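**Loltamo's lending room gets its hard cases, and the waiting list is already long**

The big news from the Loltamo lending room this December: the hard cases are in! After two winters of sending microphones, projectors and small telescopes home in grocery bags and bath towels, the room has started lending its more delicate gear in proper protective cases, and the difference at the front desk is already easy to feel.

The room, on the ground floor of the old Witia building, holds 376 items that anyone in town can borrow for up to 6 days. Most of them are hardy enough to look after themselves. Nobody worries much over a ladder or a cake stand. But 95 are what Ignacio Urrutia calls "the nervous shelf," meaning anything with a lens, a screen or a needle in it, and those are the ones getting cases first.

Urrutia has run the room from the beginning and he is plainly delighted. "I used to hear a car door close outside and hold my breath," he said, lifting one case onto the table to show how the handle sits in the hand. "People were careful, they really were, but a towel can only do so much on a gravel road."

The money came from the spring street sale and from Liem, the bike shop next door, which gave the last bit when the total came up short. That paid for 52 cases in several sizes. The smallest will take a pair of binoculars. The largest swallow a projector with its cables, a remote and a folded screen cover, with room left over for the instruction sheet that always goes missing.

Fitting them out has been the fun part. All through the month a handful of regulars have been cutting foam after supper, tracing each item on paper first and then trimming a little at a time until it drops into place. The record player took three tries. The slide viewer, a favorite with the Tonska school, went in on the first cut and got a round of applause.

The cases themselves are handsome things in a no-nonsense way, black and thick-walled, with rounded corners and raised ribs across the lid. Chunky latches hold them shut, and there's a shallow panel in the middle of the lid with space for a small label.
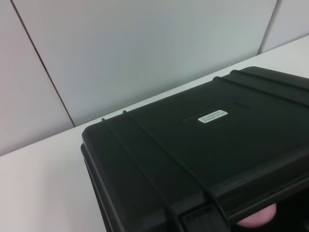 ## Borrowing one

Cases go out with the item inside, at no extra charge. Ask at the desk, open the lid there and check the contents against the card before you leave. Please bring the foam back too, even if it has torn, as it can usually be glued.

The projector and both telescopes are booked through the holidays, but the sound kit is free most evenings. The desk is open from 4 p.m. to 7 p.m., and foam cutting starts right after closing. Bring a sharp knife if you have one!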